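Three Signatures Before Recess

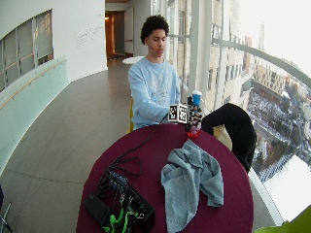 I signed the Flirkcombe Elementary visitor policy on Wednesday, along with the device policy and something called a Shared Care Commitment. Three forms, three signatures, and I'd bet my lunch that most parents at pickup couldn't tell you what any of them says.

I read them. All of them, at the kitchen counter, with a pen. The visitor policy is fine. You go to the office, you get a sticker, you wear the sticker. My problem is with the side gate, which stands open from the first bell until whenever someone remembers it. I walked through it in December carrying a forgotten lunchbox and got all the way to the second grade hallway before a teacher said hello. She was very nice about it. I had no sticker.

So when the district announced it was paying for Revari, a check-in app where parents "confirm their presence in the school community," I had questions. Does it close the gate? It does not. It sends me a notification when I arrive at the office, where I already know I am, being there.

Solange Frota, who has two kids ahead of mine, told me I was being unfair. Her view is that written rules give you something to point at when things go wrong. Okay, I'll grant her that. I would still like fewer things to point at and a latch.

I emailed the principal's office and asked who checks the gate and when. The reply was 400 words long and used "culture of safety" five times - yes, I went back and highlighted them. Jaxon Tremblay at the front desk gave me a better answer in person: it's on the morning list, but there's no name next to it.

The next parent meeting is in the library. The app is on the agenda and the gate is under "other." I've asked to have it moved up. No reply yet.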